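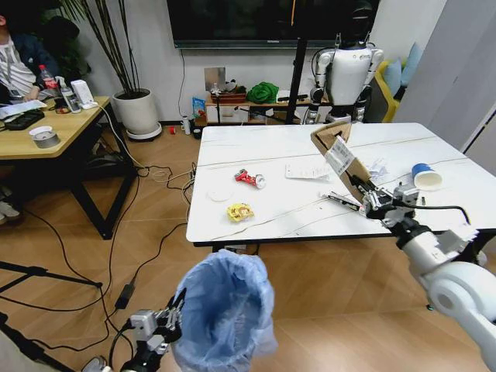
15 Oct 2026

Trash sorting notes, marble table. Fourth page of these, and I still can't draw a paper cup.

Setareh Moradi asked last week why the table clearing protocol runs to 4 pages when her grandmother teaches it in one look. Fair question. Today's entry is my attempt to get it down to something a tired person can follow at the end of a shift, and also to settle the argument about the light blue bags.

The litter set first. I've stopped calling it "assorted waste" in the log, because assorted meant whatever was in my pockets. Current set:

- soda can, red and white, already crushed
- yellow snack wrapper
- cardboard, small, brown, with the barcode label left on
- receipt
- tissue
- paper cup, blue and white, on its side
- clear round lid

The pen is not litter. I want this in writing. The pen lives on the table so that whoever is clearing has one thing to leave alone, and so far the Somell people have thrown away 3 of mine. I am treating this as a consumables cost.

Opinions, in no order:

The cardboard should go first. It's flat and stiff, and if you leave it until last it lands on top of everything and bridges the bag, and then the next thing you drop sits on the cardboard like a hat on a shelf. Folding it helps a bit. Standing it on edge helps more.

The wrapper is worse than it looks. It weighs nothing, and any draft from the corridor door sends it skating. Crumple it properly at setup. Jasińska's written advice was to "crumple with intent," and I have thought about that phrase more than I would like.

The tissue I have no complaints about. Best behaved item in the set.

The receipt should be folded once before it goes down. A receipt with no fold lies so flat on the marble pattern that you spend longer finding it than moving it. White paper, white table, gray veins - whoever picked this tabletop was thinking about brunch.
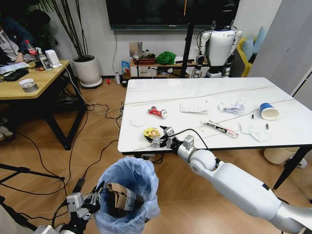

Cardboard first also leaves you the whole table to work across, and you can take the front edge next. I used to go left to right, like reading. Front to back is better. Anything near the edge is one sleeve away from the floor, and once it's on the floor it's among the cables, and I'm not going in there again without a flashlight.

Now the bags. Zivis wants the thin ones, Sarano wants the thick ones, and both have sent me emails with attachments. My position after trying both on the small bin:

- Thin: opens easily, hangs nicely, slides down inside the moment anything with a corner touches it.
- Thick: stays put, rustles like a stage thunderstorm, and costs enough that I was asked to justify it in a sentence. The sentence was "it stays put."

The trick with either is the collar. Fold a good hand's width over the rim, all the way round, and pull it snug on the far side where you can't see it. Most of the collapses in August were a bad collar on the far side. I ordered 1,000 of the thin ones before I knew this, so the collar method is now policy.

Setup, short version, which Setareh can laminate if she must:

1. Bin in front of the table, left of center, fresh bag, proper collar.
2. Lay the set out loosely. No rows. If it looks like a museum case, mess it up.
3. Wrapper near the front edge, cup out to the right.
4. Pen down. Pen stays down.
5. Cardboard, then whatever is at the front, then the rest. Cup last. It rolls if you bump it, so don't bump it.
6. Anything that hits the floor counts as a miss, including when you catch it with your foot.

That's 6 steps, so it should fit on one side if I use the small font.

Loose ends. The supply shelf needs a proper going-over, and I'd like whoever has claimed it as a pantry to come forward. Desk tape keeps migrating and I'm down to the one roll I hid. Sarano wants 2 cans in the set next time, one crushed and one whole; I said yes before remembering that a whole can rolls too.

Still undecided: whether the lid belongs with the cup or counts separately. Setareh says separately. I say it came off the cup and should be allowed to go home with it. We agreed to log it separately and keep our own views.

To do: bags (thick, small box), pens, ask about the corridor door.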